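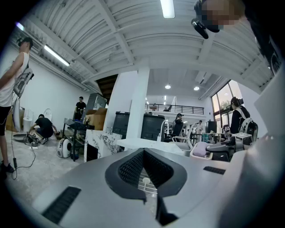

Robots need rules in the same way that roads do. When you cross a road you know what a red light means, and so does the driver. In a robot workroom the people and the machines need to agree on things too, so that people stay safe and the robots learn their jobs properly. A lot of the rules are about the room itself. Cables are a good example. A room like this one can have a power strip on the floor with a tangle of wires beside it, and someone crouching down to work on them. Anybody walking past has to know where those wires are. A common rule is that cables are kept to one side of the room, and that you never step over a person who is working on them.

Who writes the rules?

Some rules are called standards. A standard is a set of instructions that lots of people have agreed to follow. Standards can say how hard a robot is allowed to push, or where its stop button must go. Other rules are made by the people who run one workroom. These are called good practice. At Sterkell, a workroom that teaches robots to do housework, the good practice rules fit on 2 sheets of paper by the door.

Teaching with a gripper

A robot hand is often called a gripper. Before a robot tries a job alone, a person can do the job first while holding a gripper. A camera records what happens. The robot's computer then studies the recordings, and it needs a great many of them. For a job called Gumora, which means tidying up near a sink, Sterkell wanted 4000. 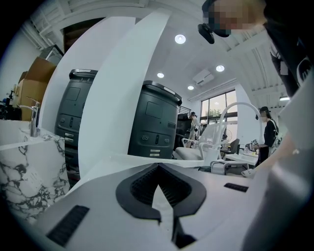 A workroom with a counter and tap, and a person at work at a desk.

These are some of the rules for people who make recordings:

Look where you are going before you move your feet.
Hold the gripper so that the camera can see the job.
Work for 20 minutes, then rest your arms.
Keep your fingers out of the gripper when it is closing.
If something goes wrong, say "stop" in a loud voice. Everyone stops, even if they think it is a mistake.

The last rule is the most important. You will not be told off for saying "stop" when you didn't need to.
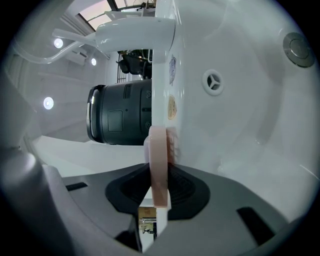
There are rules about the recordings as well. Each one should show one job, from start to finish. If you drop something, you don't hide it. You mark the recording so that the people who check it know. At Sterkell a checker looks at 25 recordings at a time and then swaps with someone else, as tired eyes miss things.

Faces matter too. Your face belongs to you, and people should be asked before they are recorded. Faces can also be blurred, so that a robot learns about cups and taps and doesn't keep pictures of who was in the room.

Words to know

Gripper: the part of a robot that holds things.
Standard: a rule that many people have agreed to use.
Good practice: a sensible way of working that people in one place have agreed on.

Try it yourself

Choose a small job, such as putting a spoon in a drawer. Write the rules a robot would need to do it safely. Then ask someone at home to follow your rules exactly, and see which ones you left out.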